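Pesquisar no site Digite sua busca OK

Perguntas frequentes sobre o Plarkholm

Sou a Jarmila Lukáč e respondo por aqui ao que mais me chega por e-mail sobre o nosso método de aprendizado por demonstração. Se a sua dúvida não estiver na lista, escreva (eu leio tudo, só demoro um pouquinho!).

O que é o Plarkholm, afinal?
É um método para ensinar tarefas de cozinha a um braço robótico a partir de demonstrações feitas por gente, com garras de mão. A pessoa segura a garra, faz a tarefa, e a câmera presa nela registra tudo. Depois a gente treina uma política que recebe imagem e devolve movimento - sem teleoperação em nenhuma etapa.

Quantas demonstrações vocês usaram?
2536 no total, gravadas em cozinhas de verdade em Hurkdale e Hinville. Dessas, separamos 200 para avaliação e nunca encostamos nelas durante o treino. Com menos de 2000 o desempenho cai bastante nas louças lisas, e eu fiquei surpresa com o tamanho da queda.

Por que tanta tigela?
Porque tigela é difícil! A parede é curva, o esmalte reflete a luz da janela e o interior branco quase não dá textura para a rede se orientar. Dá para pegar por fora, com um dedo de cada lado, ou prender só a parede, com um dedo por dentro. Os dois jeitos entram no conjunto de dados e a política precisa escolher entre eles.

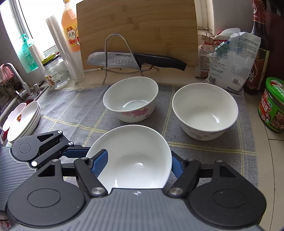

Tigelas brancas na bancada, com garra de dedos azuis.

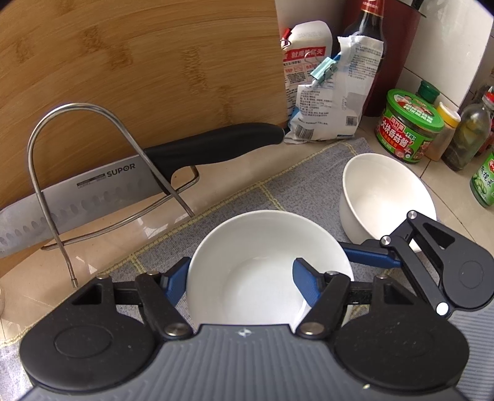

Preciso de um robô para reproduzir os resultados?
Para a parte de treino, não. O código e os dados bastam, e uma placa de vídeo razoável dá conta em cerca de 15 horas. O robô só entra na avaliação física, e mesmo essa tem uma versão simulada, bem mais modesta.

O que é o Malý, que aparece nos scripts?
É o nosso módulo de alinhamento temporal, que sincroniza as duas garras quando a tarefa usa as duas mãos. Se você só trabalha com uma, pode desligar na configuração - eu mesma desligo quando quero testar alguma coisa rápido.

Onde o método ainda falha?
Em tigelas encaixadas uma na outra, principalmente. A política fecha os dedos nas duas paredes juntas e levanta o par inteiro (já vi isso tantas vezes que até sonho). Estamos testando uma etapa de separação, e em junho quero publicar os primeiros números.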